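Two phones, one pocket, and the month I tried to cut back

I've been carrying two phones since I started at Halliday. One is mine, the other is the work one, and for ages I didn't mind because I only needed the second in office hours. Then the on-call rota came in and suddenly I was taking both of them to the supermarket, to the cinema, to bed. My coat hangs funny on one side now.

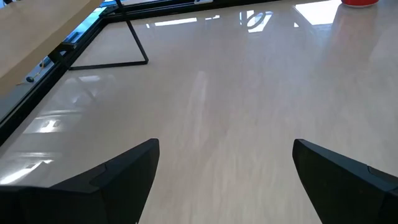
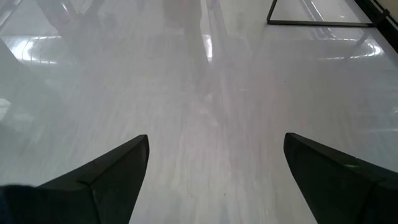

So in May I decided to move everything on to one handset. My own phone is a Ginura, bought second-hand for 275 quid, and the listing swore blind that it took two SIMs. It does, sort of. There's a tray with two slots, but the second slot is shared with the memory card, so you can have your work number or your photos. I have years of photos on that card! It took me most of an evening to shift them on to the laptop, with the cable dropping out every time I breathed near it.

Next job was getting the numbers to behave. My personal number is with Jata, who I've been with forever and who I mostly like - 40 gigs a month, never had a surprise bill. Work uses Skudum. I put both cards in, turned the phone on, and got full bars on one and a little grey cross on the other. Swapped them round, same thing the other way. I rang Skudum and was on hold for ages, and the very nice person at the end of it told me to try turning on data roaming, which made no sense to me at all, but I did it and up came the signal. I'm leaving it on and asking no questions.

What I really like is being able to set a different ringtone for each line. Work gets the horrible marimba one, everyone else gets birdsong. You can also tell it which number to use for each contact, so I don't ring my mum from the office line any more (she never picks up to numbers she doesn't know, quite right too).

What I don't like is the battery. I used to get to bedtime with plenty left and now I'm looking for a plug by 6 in the evening. I've read that keeping two lines awake will do that, and I've also read that it makes hardly any difference, so take your pick. Mine is definitely worse. I've turned off 5G on the work line, which helped a bit, and I've stopped using the always-on clock, which I miss.

Messages are the other muddle. The chat app only wants to be tied to one number unless you set up a second copy of it, and the second copy has the same icon with a tiny orange badge that I can't see without my glasses. I've sent 3 messages from the wrong one so far. One of them was a thumbs up to my manager that was meant for my sister, so no harm done there, but I've moved the icons to separate pages since.

The old work phone is in the kitchen drawer, switched off. I haven't handed it back yet. I want to get through one full on-call week first, and mine starts at the end of the month.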